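Care of Stringed Instruments and Vinyl Records at Home

Guidance for members of the Pritchard Music Library
Last reviewed September 11, 2026

Members who borrow instruments or recordings from the Library are asked to look after them to the standard set out on this page. The same advice will serve equally well for items of their own.

Strings

Wipe each string with a dry cotton cloth after playing. Hold the cloth around the string and draw it from the bridge to the nut, then clean the underside of the string in the same way. Bass strings collect more grease than guitar strings and may need a second pass. Strings on loan instruments should not be boiled. Members who wish to have a set replaced may bring the instrument to the Nurnska Street desk, where fitting is free of charge for loans of more than 30 days.

When changing strings at home, replace them one at a time so that the neck remains under tension. Lay the instrument on a folded towel and support the neck with a rolled one. Cut ends are sharp and should be wrapped in tape before they go into the bin.

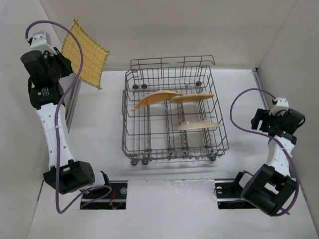

Wire rack with pieces resting across the tines.

Fingerboards and bodies

An unvarnished fingerboard may be cleaned with a barely damp cloth and dried at once. Oil is needed twice a year at most — a few drops, rubbed in and wiped off after five minutes. Maple boards with a glossy finish should not be oiled. Household furniture spray must not be used on any part of a loan instrument, as it leaves a film which makes later repairs difficult.

Keep instruments in their cases when they are not being played, away from radiators and outside walls. Cases should be closed but need not be locked. In July, when the reading rooms at Skustitz are at their warmest, staff check the cases there each morning, and members with a south-facing room at home may wish to do likewise.

Records

Long-playing records turn at 33 revolutions per minute, and a dirty disc will wear both the groove and the stylus. Brush the record before each side is played, holding a carbon fibre brush lightly on the surface for two or three turns.

Discs with fingerprints or a visible film may be washed by hand. Use distilled water with a single drop of mild detergent, keep the label dry, and wipe along the grooves with a soft cloth. Rinse with clean distilled water and stand the disc upright to dry, away from direct sun. Do not return it to its sleeve until both sides are fully dry.

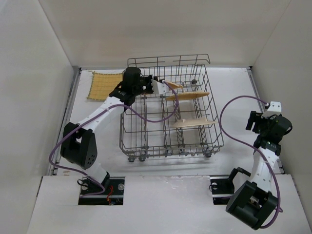 A wire rack with upright tines and a raised handle.

Store records upright and close together, but loose enough that any one can be drawn out without force. Records should never be stacked flat.

Returns and damage

Loan items may be returned to any desk. The Nomarska branch accepts records only. Please report cracks, buzzing frets or warped discs when handing the item in — a short note left inside the case or sleeve is sufficient. No charge is made for ordinary wear.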